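工单 3405 灰色金属料箱 杂件混放/玻璃杯磕碰/箱底划痕 处理记录
状态：处理中（等回复）
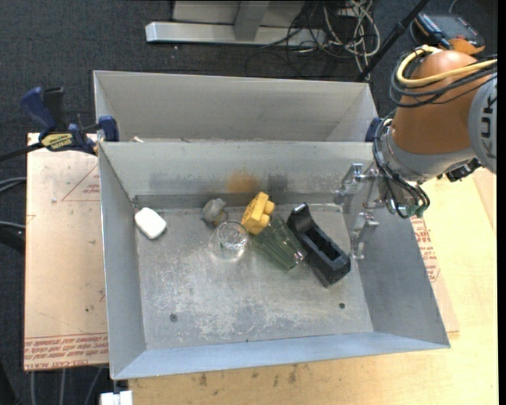 提交：Munteanu

先说问题。前面那只料箱，斜壁的，里面东西又混了。透明玻璃杯跟硬塑料件放一起，已经是第3次有人来报。上次关单写的是“已提醒”，提醒完还是这样，所以重开。

箱里现在有的：
白色小方块，圆角的，靠最左边后角
灰色疙瘩状小东西一个，右下有块发褐，是什么没认出来
透明玻璃杯，口朝上立着
黄色玩具积木，侧倒
带绿色的透明竖棱杯，躺着
黑色塑料座，一头翘边一头长方槽，最大的就是它

东西都挤在靠后那半边，前半边基本空着。黑座和棱杯挨着放，积木一头又顶在棱杯边上。箱子一挪全往一边滑，斜壁挡不住的，底是平的铁皮，滑得很。

报上来的现象
1 搬箱时有碰撞声，报的人怀疑杯子裂了
2 箱底花，白道子一片
3 前面两个小圆孔，问是不是漏、要不要堵
4 灰色那个东西没人认领

一条条来。

一、杯子

上午 10 点多先看的玻璃杯。拿起来对着灯转了一圈，口沿摸了一遍，没缺口。杯底也看了，没事。亮的那几道是反光，第一眼也以为是裂，拿手指甲刮过，平的。
棱杯麻烦一点，棱多，裂纹藏在棱里不好看。灌水放了35分钟，纸巾垫底下，纸巾干的。算过。
棱杯什么材质不确定，标签早没了，采购那边的表里写“杯，绿”，就两个字，没法查。按玻璃的待遇处理，别赌。
结论：两只杯都没坏，碰撞声应该是黑座撞箱壁。单独把黑座放进去推了一下，声音一样，很响，隔壁都听得见。

二、箱底白道子

拿湿布擦，擦不掉一部分，另一部分能淡一点。擦不掉的是划痕，能淡的估计是蹭上去的灰或者塑料粉。中间和靠前最多。旧伤，这箱子用的年头长了，后面那只没翻底看，先不管。
之前有人提过用砂纸打一遍，不建议。打了更容易蹭灰，而且手摸上去毛。
试过的：
干布 没用
湿布 有一点用
湿布加洗洁精 比上面好一点，要再擦一遍清水
橡皮 对黑印子有用，对白道子没用
白道子不影响装东西，不修。以后别再为这个开单了，真的。

三、两个小圆孔

前面左下一个，右下一个，右边那个略高一点。问 Tollier 了（箱子当初是从他们家进的），回邮件说这一款的底板本来就有孔，让我们不要堵。具体做什么用邮件里没讲清，追问了一句，还没回。
注意：孔小是小，螺丝、垫片这类细碎件还是会掉下去。细件一律不进这只箱，装自封袋也不行，袋子会破。
靠前边那儿，两孔之间，有个小黑点，一开始以为是第三个孔。先当脏东西记着，回头擦的时候顺便看掉不掉。

四、灰色疙瘩

问了一圈没人要。不大，表面不平，发褐那块像是脏也像是本来的颜色，没敢洗，怕洗坏。装进小纸盒写“待认领”，放架子第二层。到 April 底没人来领就按废品走。
要是你的，直接在本单下面回一句，别来工位找我，我多半不在。

已做的处理

玻璃杯取出，换到带格的纸箱里，单独一格
棱杯同上，隔一格放，两只不要挨着
积木放回 Pretow 那套玩具的盒子（如果不是那套的请说，看着像，没对过数）
白方块暂时留在料箱，硬的，不怕碰
黑座留在料箱，平着放，翘边朝后壁，别斜着搁
箱子底垫了一层薄的防滑垫，裁小了一点，两边露铁皮，凑合用

垫完又试了一次：两手端着走到门口再回来，黑座没动，白方块挪了一点点。响声小多了。垫子别盖住那两个孔，我裁的时候留出来了，后面谁换垫子照着原来那张描。

没解决的

黑座到底是哪台东西上的配件。长方槽像是插什么的，手边几样都试过，都插不严。问了 Nusodeo 仓库，他们说发张图过去看，发了，没下文。
防滑垫库存不够，现在这张是从抽屉垫上剪下来的。要补的话按 80 厘米一卷报，一卷够两只箱用还有剩。
后面那只箱里面有没有同样的问题没查，今天来不及了。
标签。料箱外面没写装什么，所以谁路过都往里丢。得贴一个，字大点，写“硬件杂件 勿放杯子”。打印机卡纸，先手写。

更新 14:20
标签手写了贴上了，记号笔没水，字有点淡，凑合看。胶带粘在铁皮斜面上不太牢，边角压了好几下。

更新 15:05
有人问为什么不干脆把箱子撤了。撤不了，架子上没地方，这箱子刚好卡在前面那个位置，换塑料的试过，口大了放不进。

更新 15:40
小黑点擦掉了，是脏的，不是孔。布上一点黑，像胶。上面第三条以此为准。
顺便把箱壁里面也抹了一遍，后壁那块橙黄的影子不是漆也不是锈，反光，换个角度就没了。不用报修，报修单我已经撤掉一张了。

更新 16:30
杯子又有人放回来了！！就那只透明的。已经再次拿走。标签明明贴着，可能是字太淡。明天换粗笔重写一张，再不行就在纸箱那边也贴一个箭头。
麻烦各位：喝水的杯子、装样的杯子，不管谁的，一律走带格纸箱。纸箱在架子右手边地上，盖子没封，掀开就能放。满了跟我说，别往料箱里塞。

自查步骤（给下一班，照着过一遍就行，几分钟的事）
1 看箱里有没有玻璃、带棱的杯、任何透明的东西，有就拿走。透明的在铁皮上不显眼，容易漏，伸手摸一遍再算
2 戴手套。万一真有碎的
3 黑座是不是平的
4 垫子有没有卷边，有没有盖住孔
5 端起来轻晃，听声。响就重新摆，不响就放回
6 有不认识的东西放纸盒，写时间

第 1 步最要紧，别跳过。玻璃杯这次就是差点跟着整箱一起倒出来，几乎没看到。

补一条，有碎玻璃的话不要直接往下倒，箱壁是斜的，倒的时候渣会顺着往外飞。拿胶带粘，粘完再用湿纸擦，擦完的纸包好扔硬质垃圾桶。桶在门后。孔那里单独再粘一遍，渣会卡在孔边上。

待办
等 Tollier 回孔的事
等 Nusodeo 认黑座
补防滑垫
粗笔重写标签
查后面那只箱

本单先不关。后面那只箱查完没问题再关，有问题另开一单，不要往这张上面续了，已经够长的。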